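The pretend groceries got out of hand sometime in March

I thought I was going to write about curtains this week, but the curtains are still in their packet and I've spent all my spare energy on play food, so you're getting play food.

Some background if you're new. My niece and nephew come over most afternoons while my sister works, and I have a corner of the dining room that is theirs. It started as one shoebox. Then my neighbor Marion Yule cleared out her attic and brought over two bags of toy vegetables, and then I discovered that thrift stores sell the stuff by the sackful for practically nothing, and, well. You know me! I can't leave a toy eggplant on a shelf by itself.

The problem was that it all lived in one deep plastic tub. The kids would tip the whole thing out to find the one slice of pizza they wanted, play for ten minutes, and wander off. I was picking toy peas out of the rug with my toes. So I got rid of the tub (it holds Christmas lights now) and started over with baskets and real dishes.

Baskets first. I'm a wicker person, I always have been, and a shallow basket is so much nicer for this than a tub. They can see what's in it without digging. It also looks like a market stall, and they picked up on that right away and began charging me. A tomato is 50 dollars, in case you were wondering. I was once quoted 3,000 for a banana and told it was a good one.
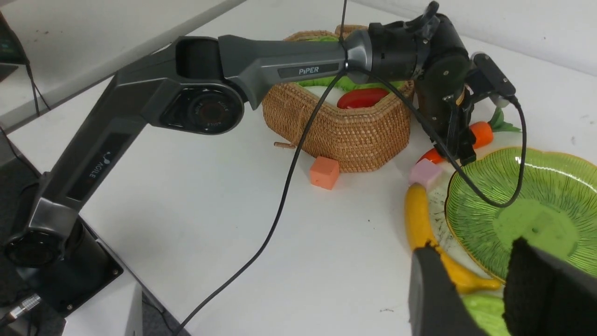

Then the plates. I went back and forth on this, because play dishes are cute and they come in sets, but they're so tiny that one carrot fills the whole thing up. What I like now is mixing regular plates, the odd ones left over when the rest of a set has gone. Speckled ones are my favorite. And I have a real weakness for anything shaped like a leaf, the ridgier the better. My friend Arsalan Bhutto says cabbage-leaf plates belong in his grandmother's china cabinet and nowhere else, and he's wrong, and I've told him so.

Foam cubes were a happy accident. I had a bag of them from a counting game and they got mixed in with the food, and I was about to sort them back out when my nephew served me a pink one and told me it was cake. So the cubes are staying. Orange is cheese, usually. Pink changes from day to day. I've had it as cake, ham and once as "medicine for your soup."

Cleanup is better too, though I won't pretend it's perfect. We say greens in the basket, plates in a pile, and whatever is left goes wherever it fits. My niece is strict about the greens. My nephew hides bananas. I found one in my rain boot.

A few of you asked about washing. The hard plastic pieces get a bowl of warm water with dish soap and then dry on a towel overnight. Anything foam I just wipe with a damp cloth and leave out on the windowsill until morning.

I still want a little scale for the shop, the kind with a pan on top, so if you see one at a yard sale please think of me. Curtains next time, if I ever get the packet open.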